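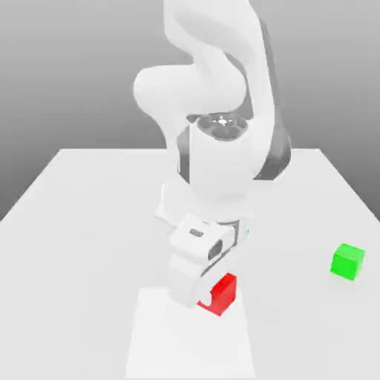
Section 4. Setting Up Hearing Alerts and Committee Tracking

This section covers how to follow a committee in Vokix, how to set alerts for hearings and markups, and how to share a tracking list with other people in your office. You need a staff or manager account. Reader accounts can view lists but can't change them.

If you are moving over from Wetance, finish the import in Section 3 before you start. Lists you create now will not be merged with imported ones later.

4.1 Before you begin

Have the following ready:

The full name of each committee or subcommittee you want to follow. Short names work in search, but several chambers use the same short name for different bodies.
The bill numbers you care about, with the chamber prefix.
The email address or phone number where alerts should go.

Check the time zone on your profile page. Vokix shows hearing times in the time zone of the capitol where the hearing takes place. Alerts go out on your own time zone. An office in Denver following a Senate panel in Washington will see a hearing listed at 10:00 a.m. Eastern and get a morning reminder at the Denver hour.

4.2 Create a tracking list

1. Sign in and open the Lists tab.
2. Select New List.
3. Type a name. Names can be up to 50 characters long. Slashes and quotation marks are not allowed.
4. Choose a chamber. To follow both chambers of one legislature, choose Both.
5. Select Add Committee and start typing. Pick the committee from the menu that opens.
6. Repeat step 5 for each committee.
7. Select Save.

A list can hold up to 142 items. Committees, subcommittees, bills and nominations each count as one item.

Note: Adding a full committee does not add its subcommittees. To add them all at once, open the arrow next to the committee name and select Include Subcommittees. Each one counts toward the limit.

Note: Select committees and joint committees are under Other in the menu. They do not show up when a single chamber is chosen.

4.3 Add bills and nominations

1. Open the list.
2. Select Add Item, then Bill or Nomination.
3. Enter the number. For a bill, include the prefix, such as HB or SB. For a nomination, enter the last name of the nominee or the office.
4. Check the title that comes up. If it is from the wrong session, change the session in the box on the right.
5. Select Add.

When a bill is referred to a second committee, Vokix keeps tracking it and puts both committees on the bill page. It does not add the second committee to your list. If you want its full calendar, add it yourself using the steps in 4.2.

Substitute bills are handled differently from one legislature to the next. In most, the substitute keeps the original number and nothing changes for you. Where it gets a new number, you will see a yellow bar reading "Possible successor" on the old bill. Open the bar and select Follow to track the new one. The old bill stays on the list until you remove it.

4.4 Turn on alerts

1. Open the list and select Alerts.
2. Check the box for each type of event you want: Hearing Scheduled, Hearing Changed, Hearing Canceled, Markup, Witness List Posted, Vote Recorded, Subpoena Authorized.
3. Choose Right Away, Daily or Weekly.
4. Choose Email, Text or both.
5. Select Send Test. The test message should arrive within 3 minutes.
6. Select Save.

If the test does not arrive, look in your junk folder first. Many government mail systems hold messages from new senders, and your IT desk may have to add the Vokix address to the allowed list. For text alerts, check that the phone number includes the area code.

Caution: Daily and Weekly alerts are sent in the morning only. A hearing canceled in the afternoon will not reach you until the next message. Use Right Away for Hearing Changed and Hearing Canceled if anyone in your office travels to testify.

Caution: Do not rely on alerts as legal notice of a meeting. The posted calendar of the committee is the official one. Vokix reads that calendar on a schedule and can be behind it, mostly on the last days of a session when agendas are changed on the floor.

4.5 Closed and postponed hearings

Closed hearings are listed with a gray lock. You will see the date, the committee and the room if the committee posts them. Witness lists and transcripts are left blank and will not fill in unless the committee releases them.

"Postponed" means the committee has not set a new date. The hearing stays on your list under Pending. "Continued" means it was opened and will pick up again at a later time. Both send a Hearing Changed alert.

Most legislatures are in recess for part or all of August. Alerts stay on through recess, and field hearings are still reported. To stop messages for a while without losing your settings, open Alerts and select Pause, then enter an end date. With no end date, the list stays paused until you turn it back on.

4.6 Share a list

1. Open the list and select Share.
2. Enter the names or email addresses of the people you want to add.
3. Set each one to View or Edit.
4. Select Send.

People you add get the list but not your alert settings. Each person has to go through 4.4 on their own account.

Lists can't be shared outside your organization. If you work with a coalition, export the list from the File menu and send it as a spreadsheet. Private notes are left out of the export unless you check Include Notes.

Caution: Notes on a list in a public office may be subject to a records request. Ask your counsel before using them for anything other than scheduling.

4.7 Getting help

Vokix is supported by Hitwood. Account managers can open a ticket from the Help tab. For missing committees or wrong hearing times, use Report a Calendar Error at the bottom of the hearing page, and paste in the link to the committee's own notice. Questions about this guide go to Eliseo Bautista, Documentation.

Section last revised 23/07/2024.

Next: Section 5. Vote Records and Roll Call Exports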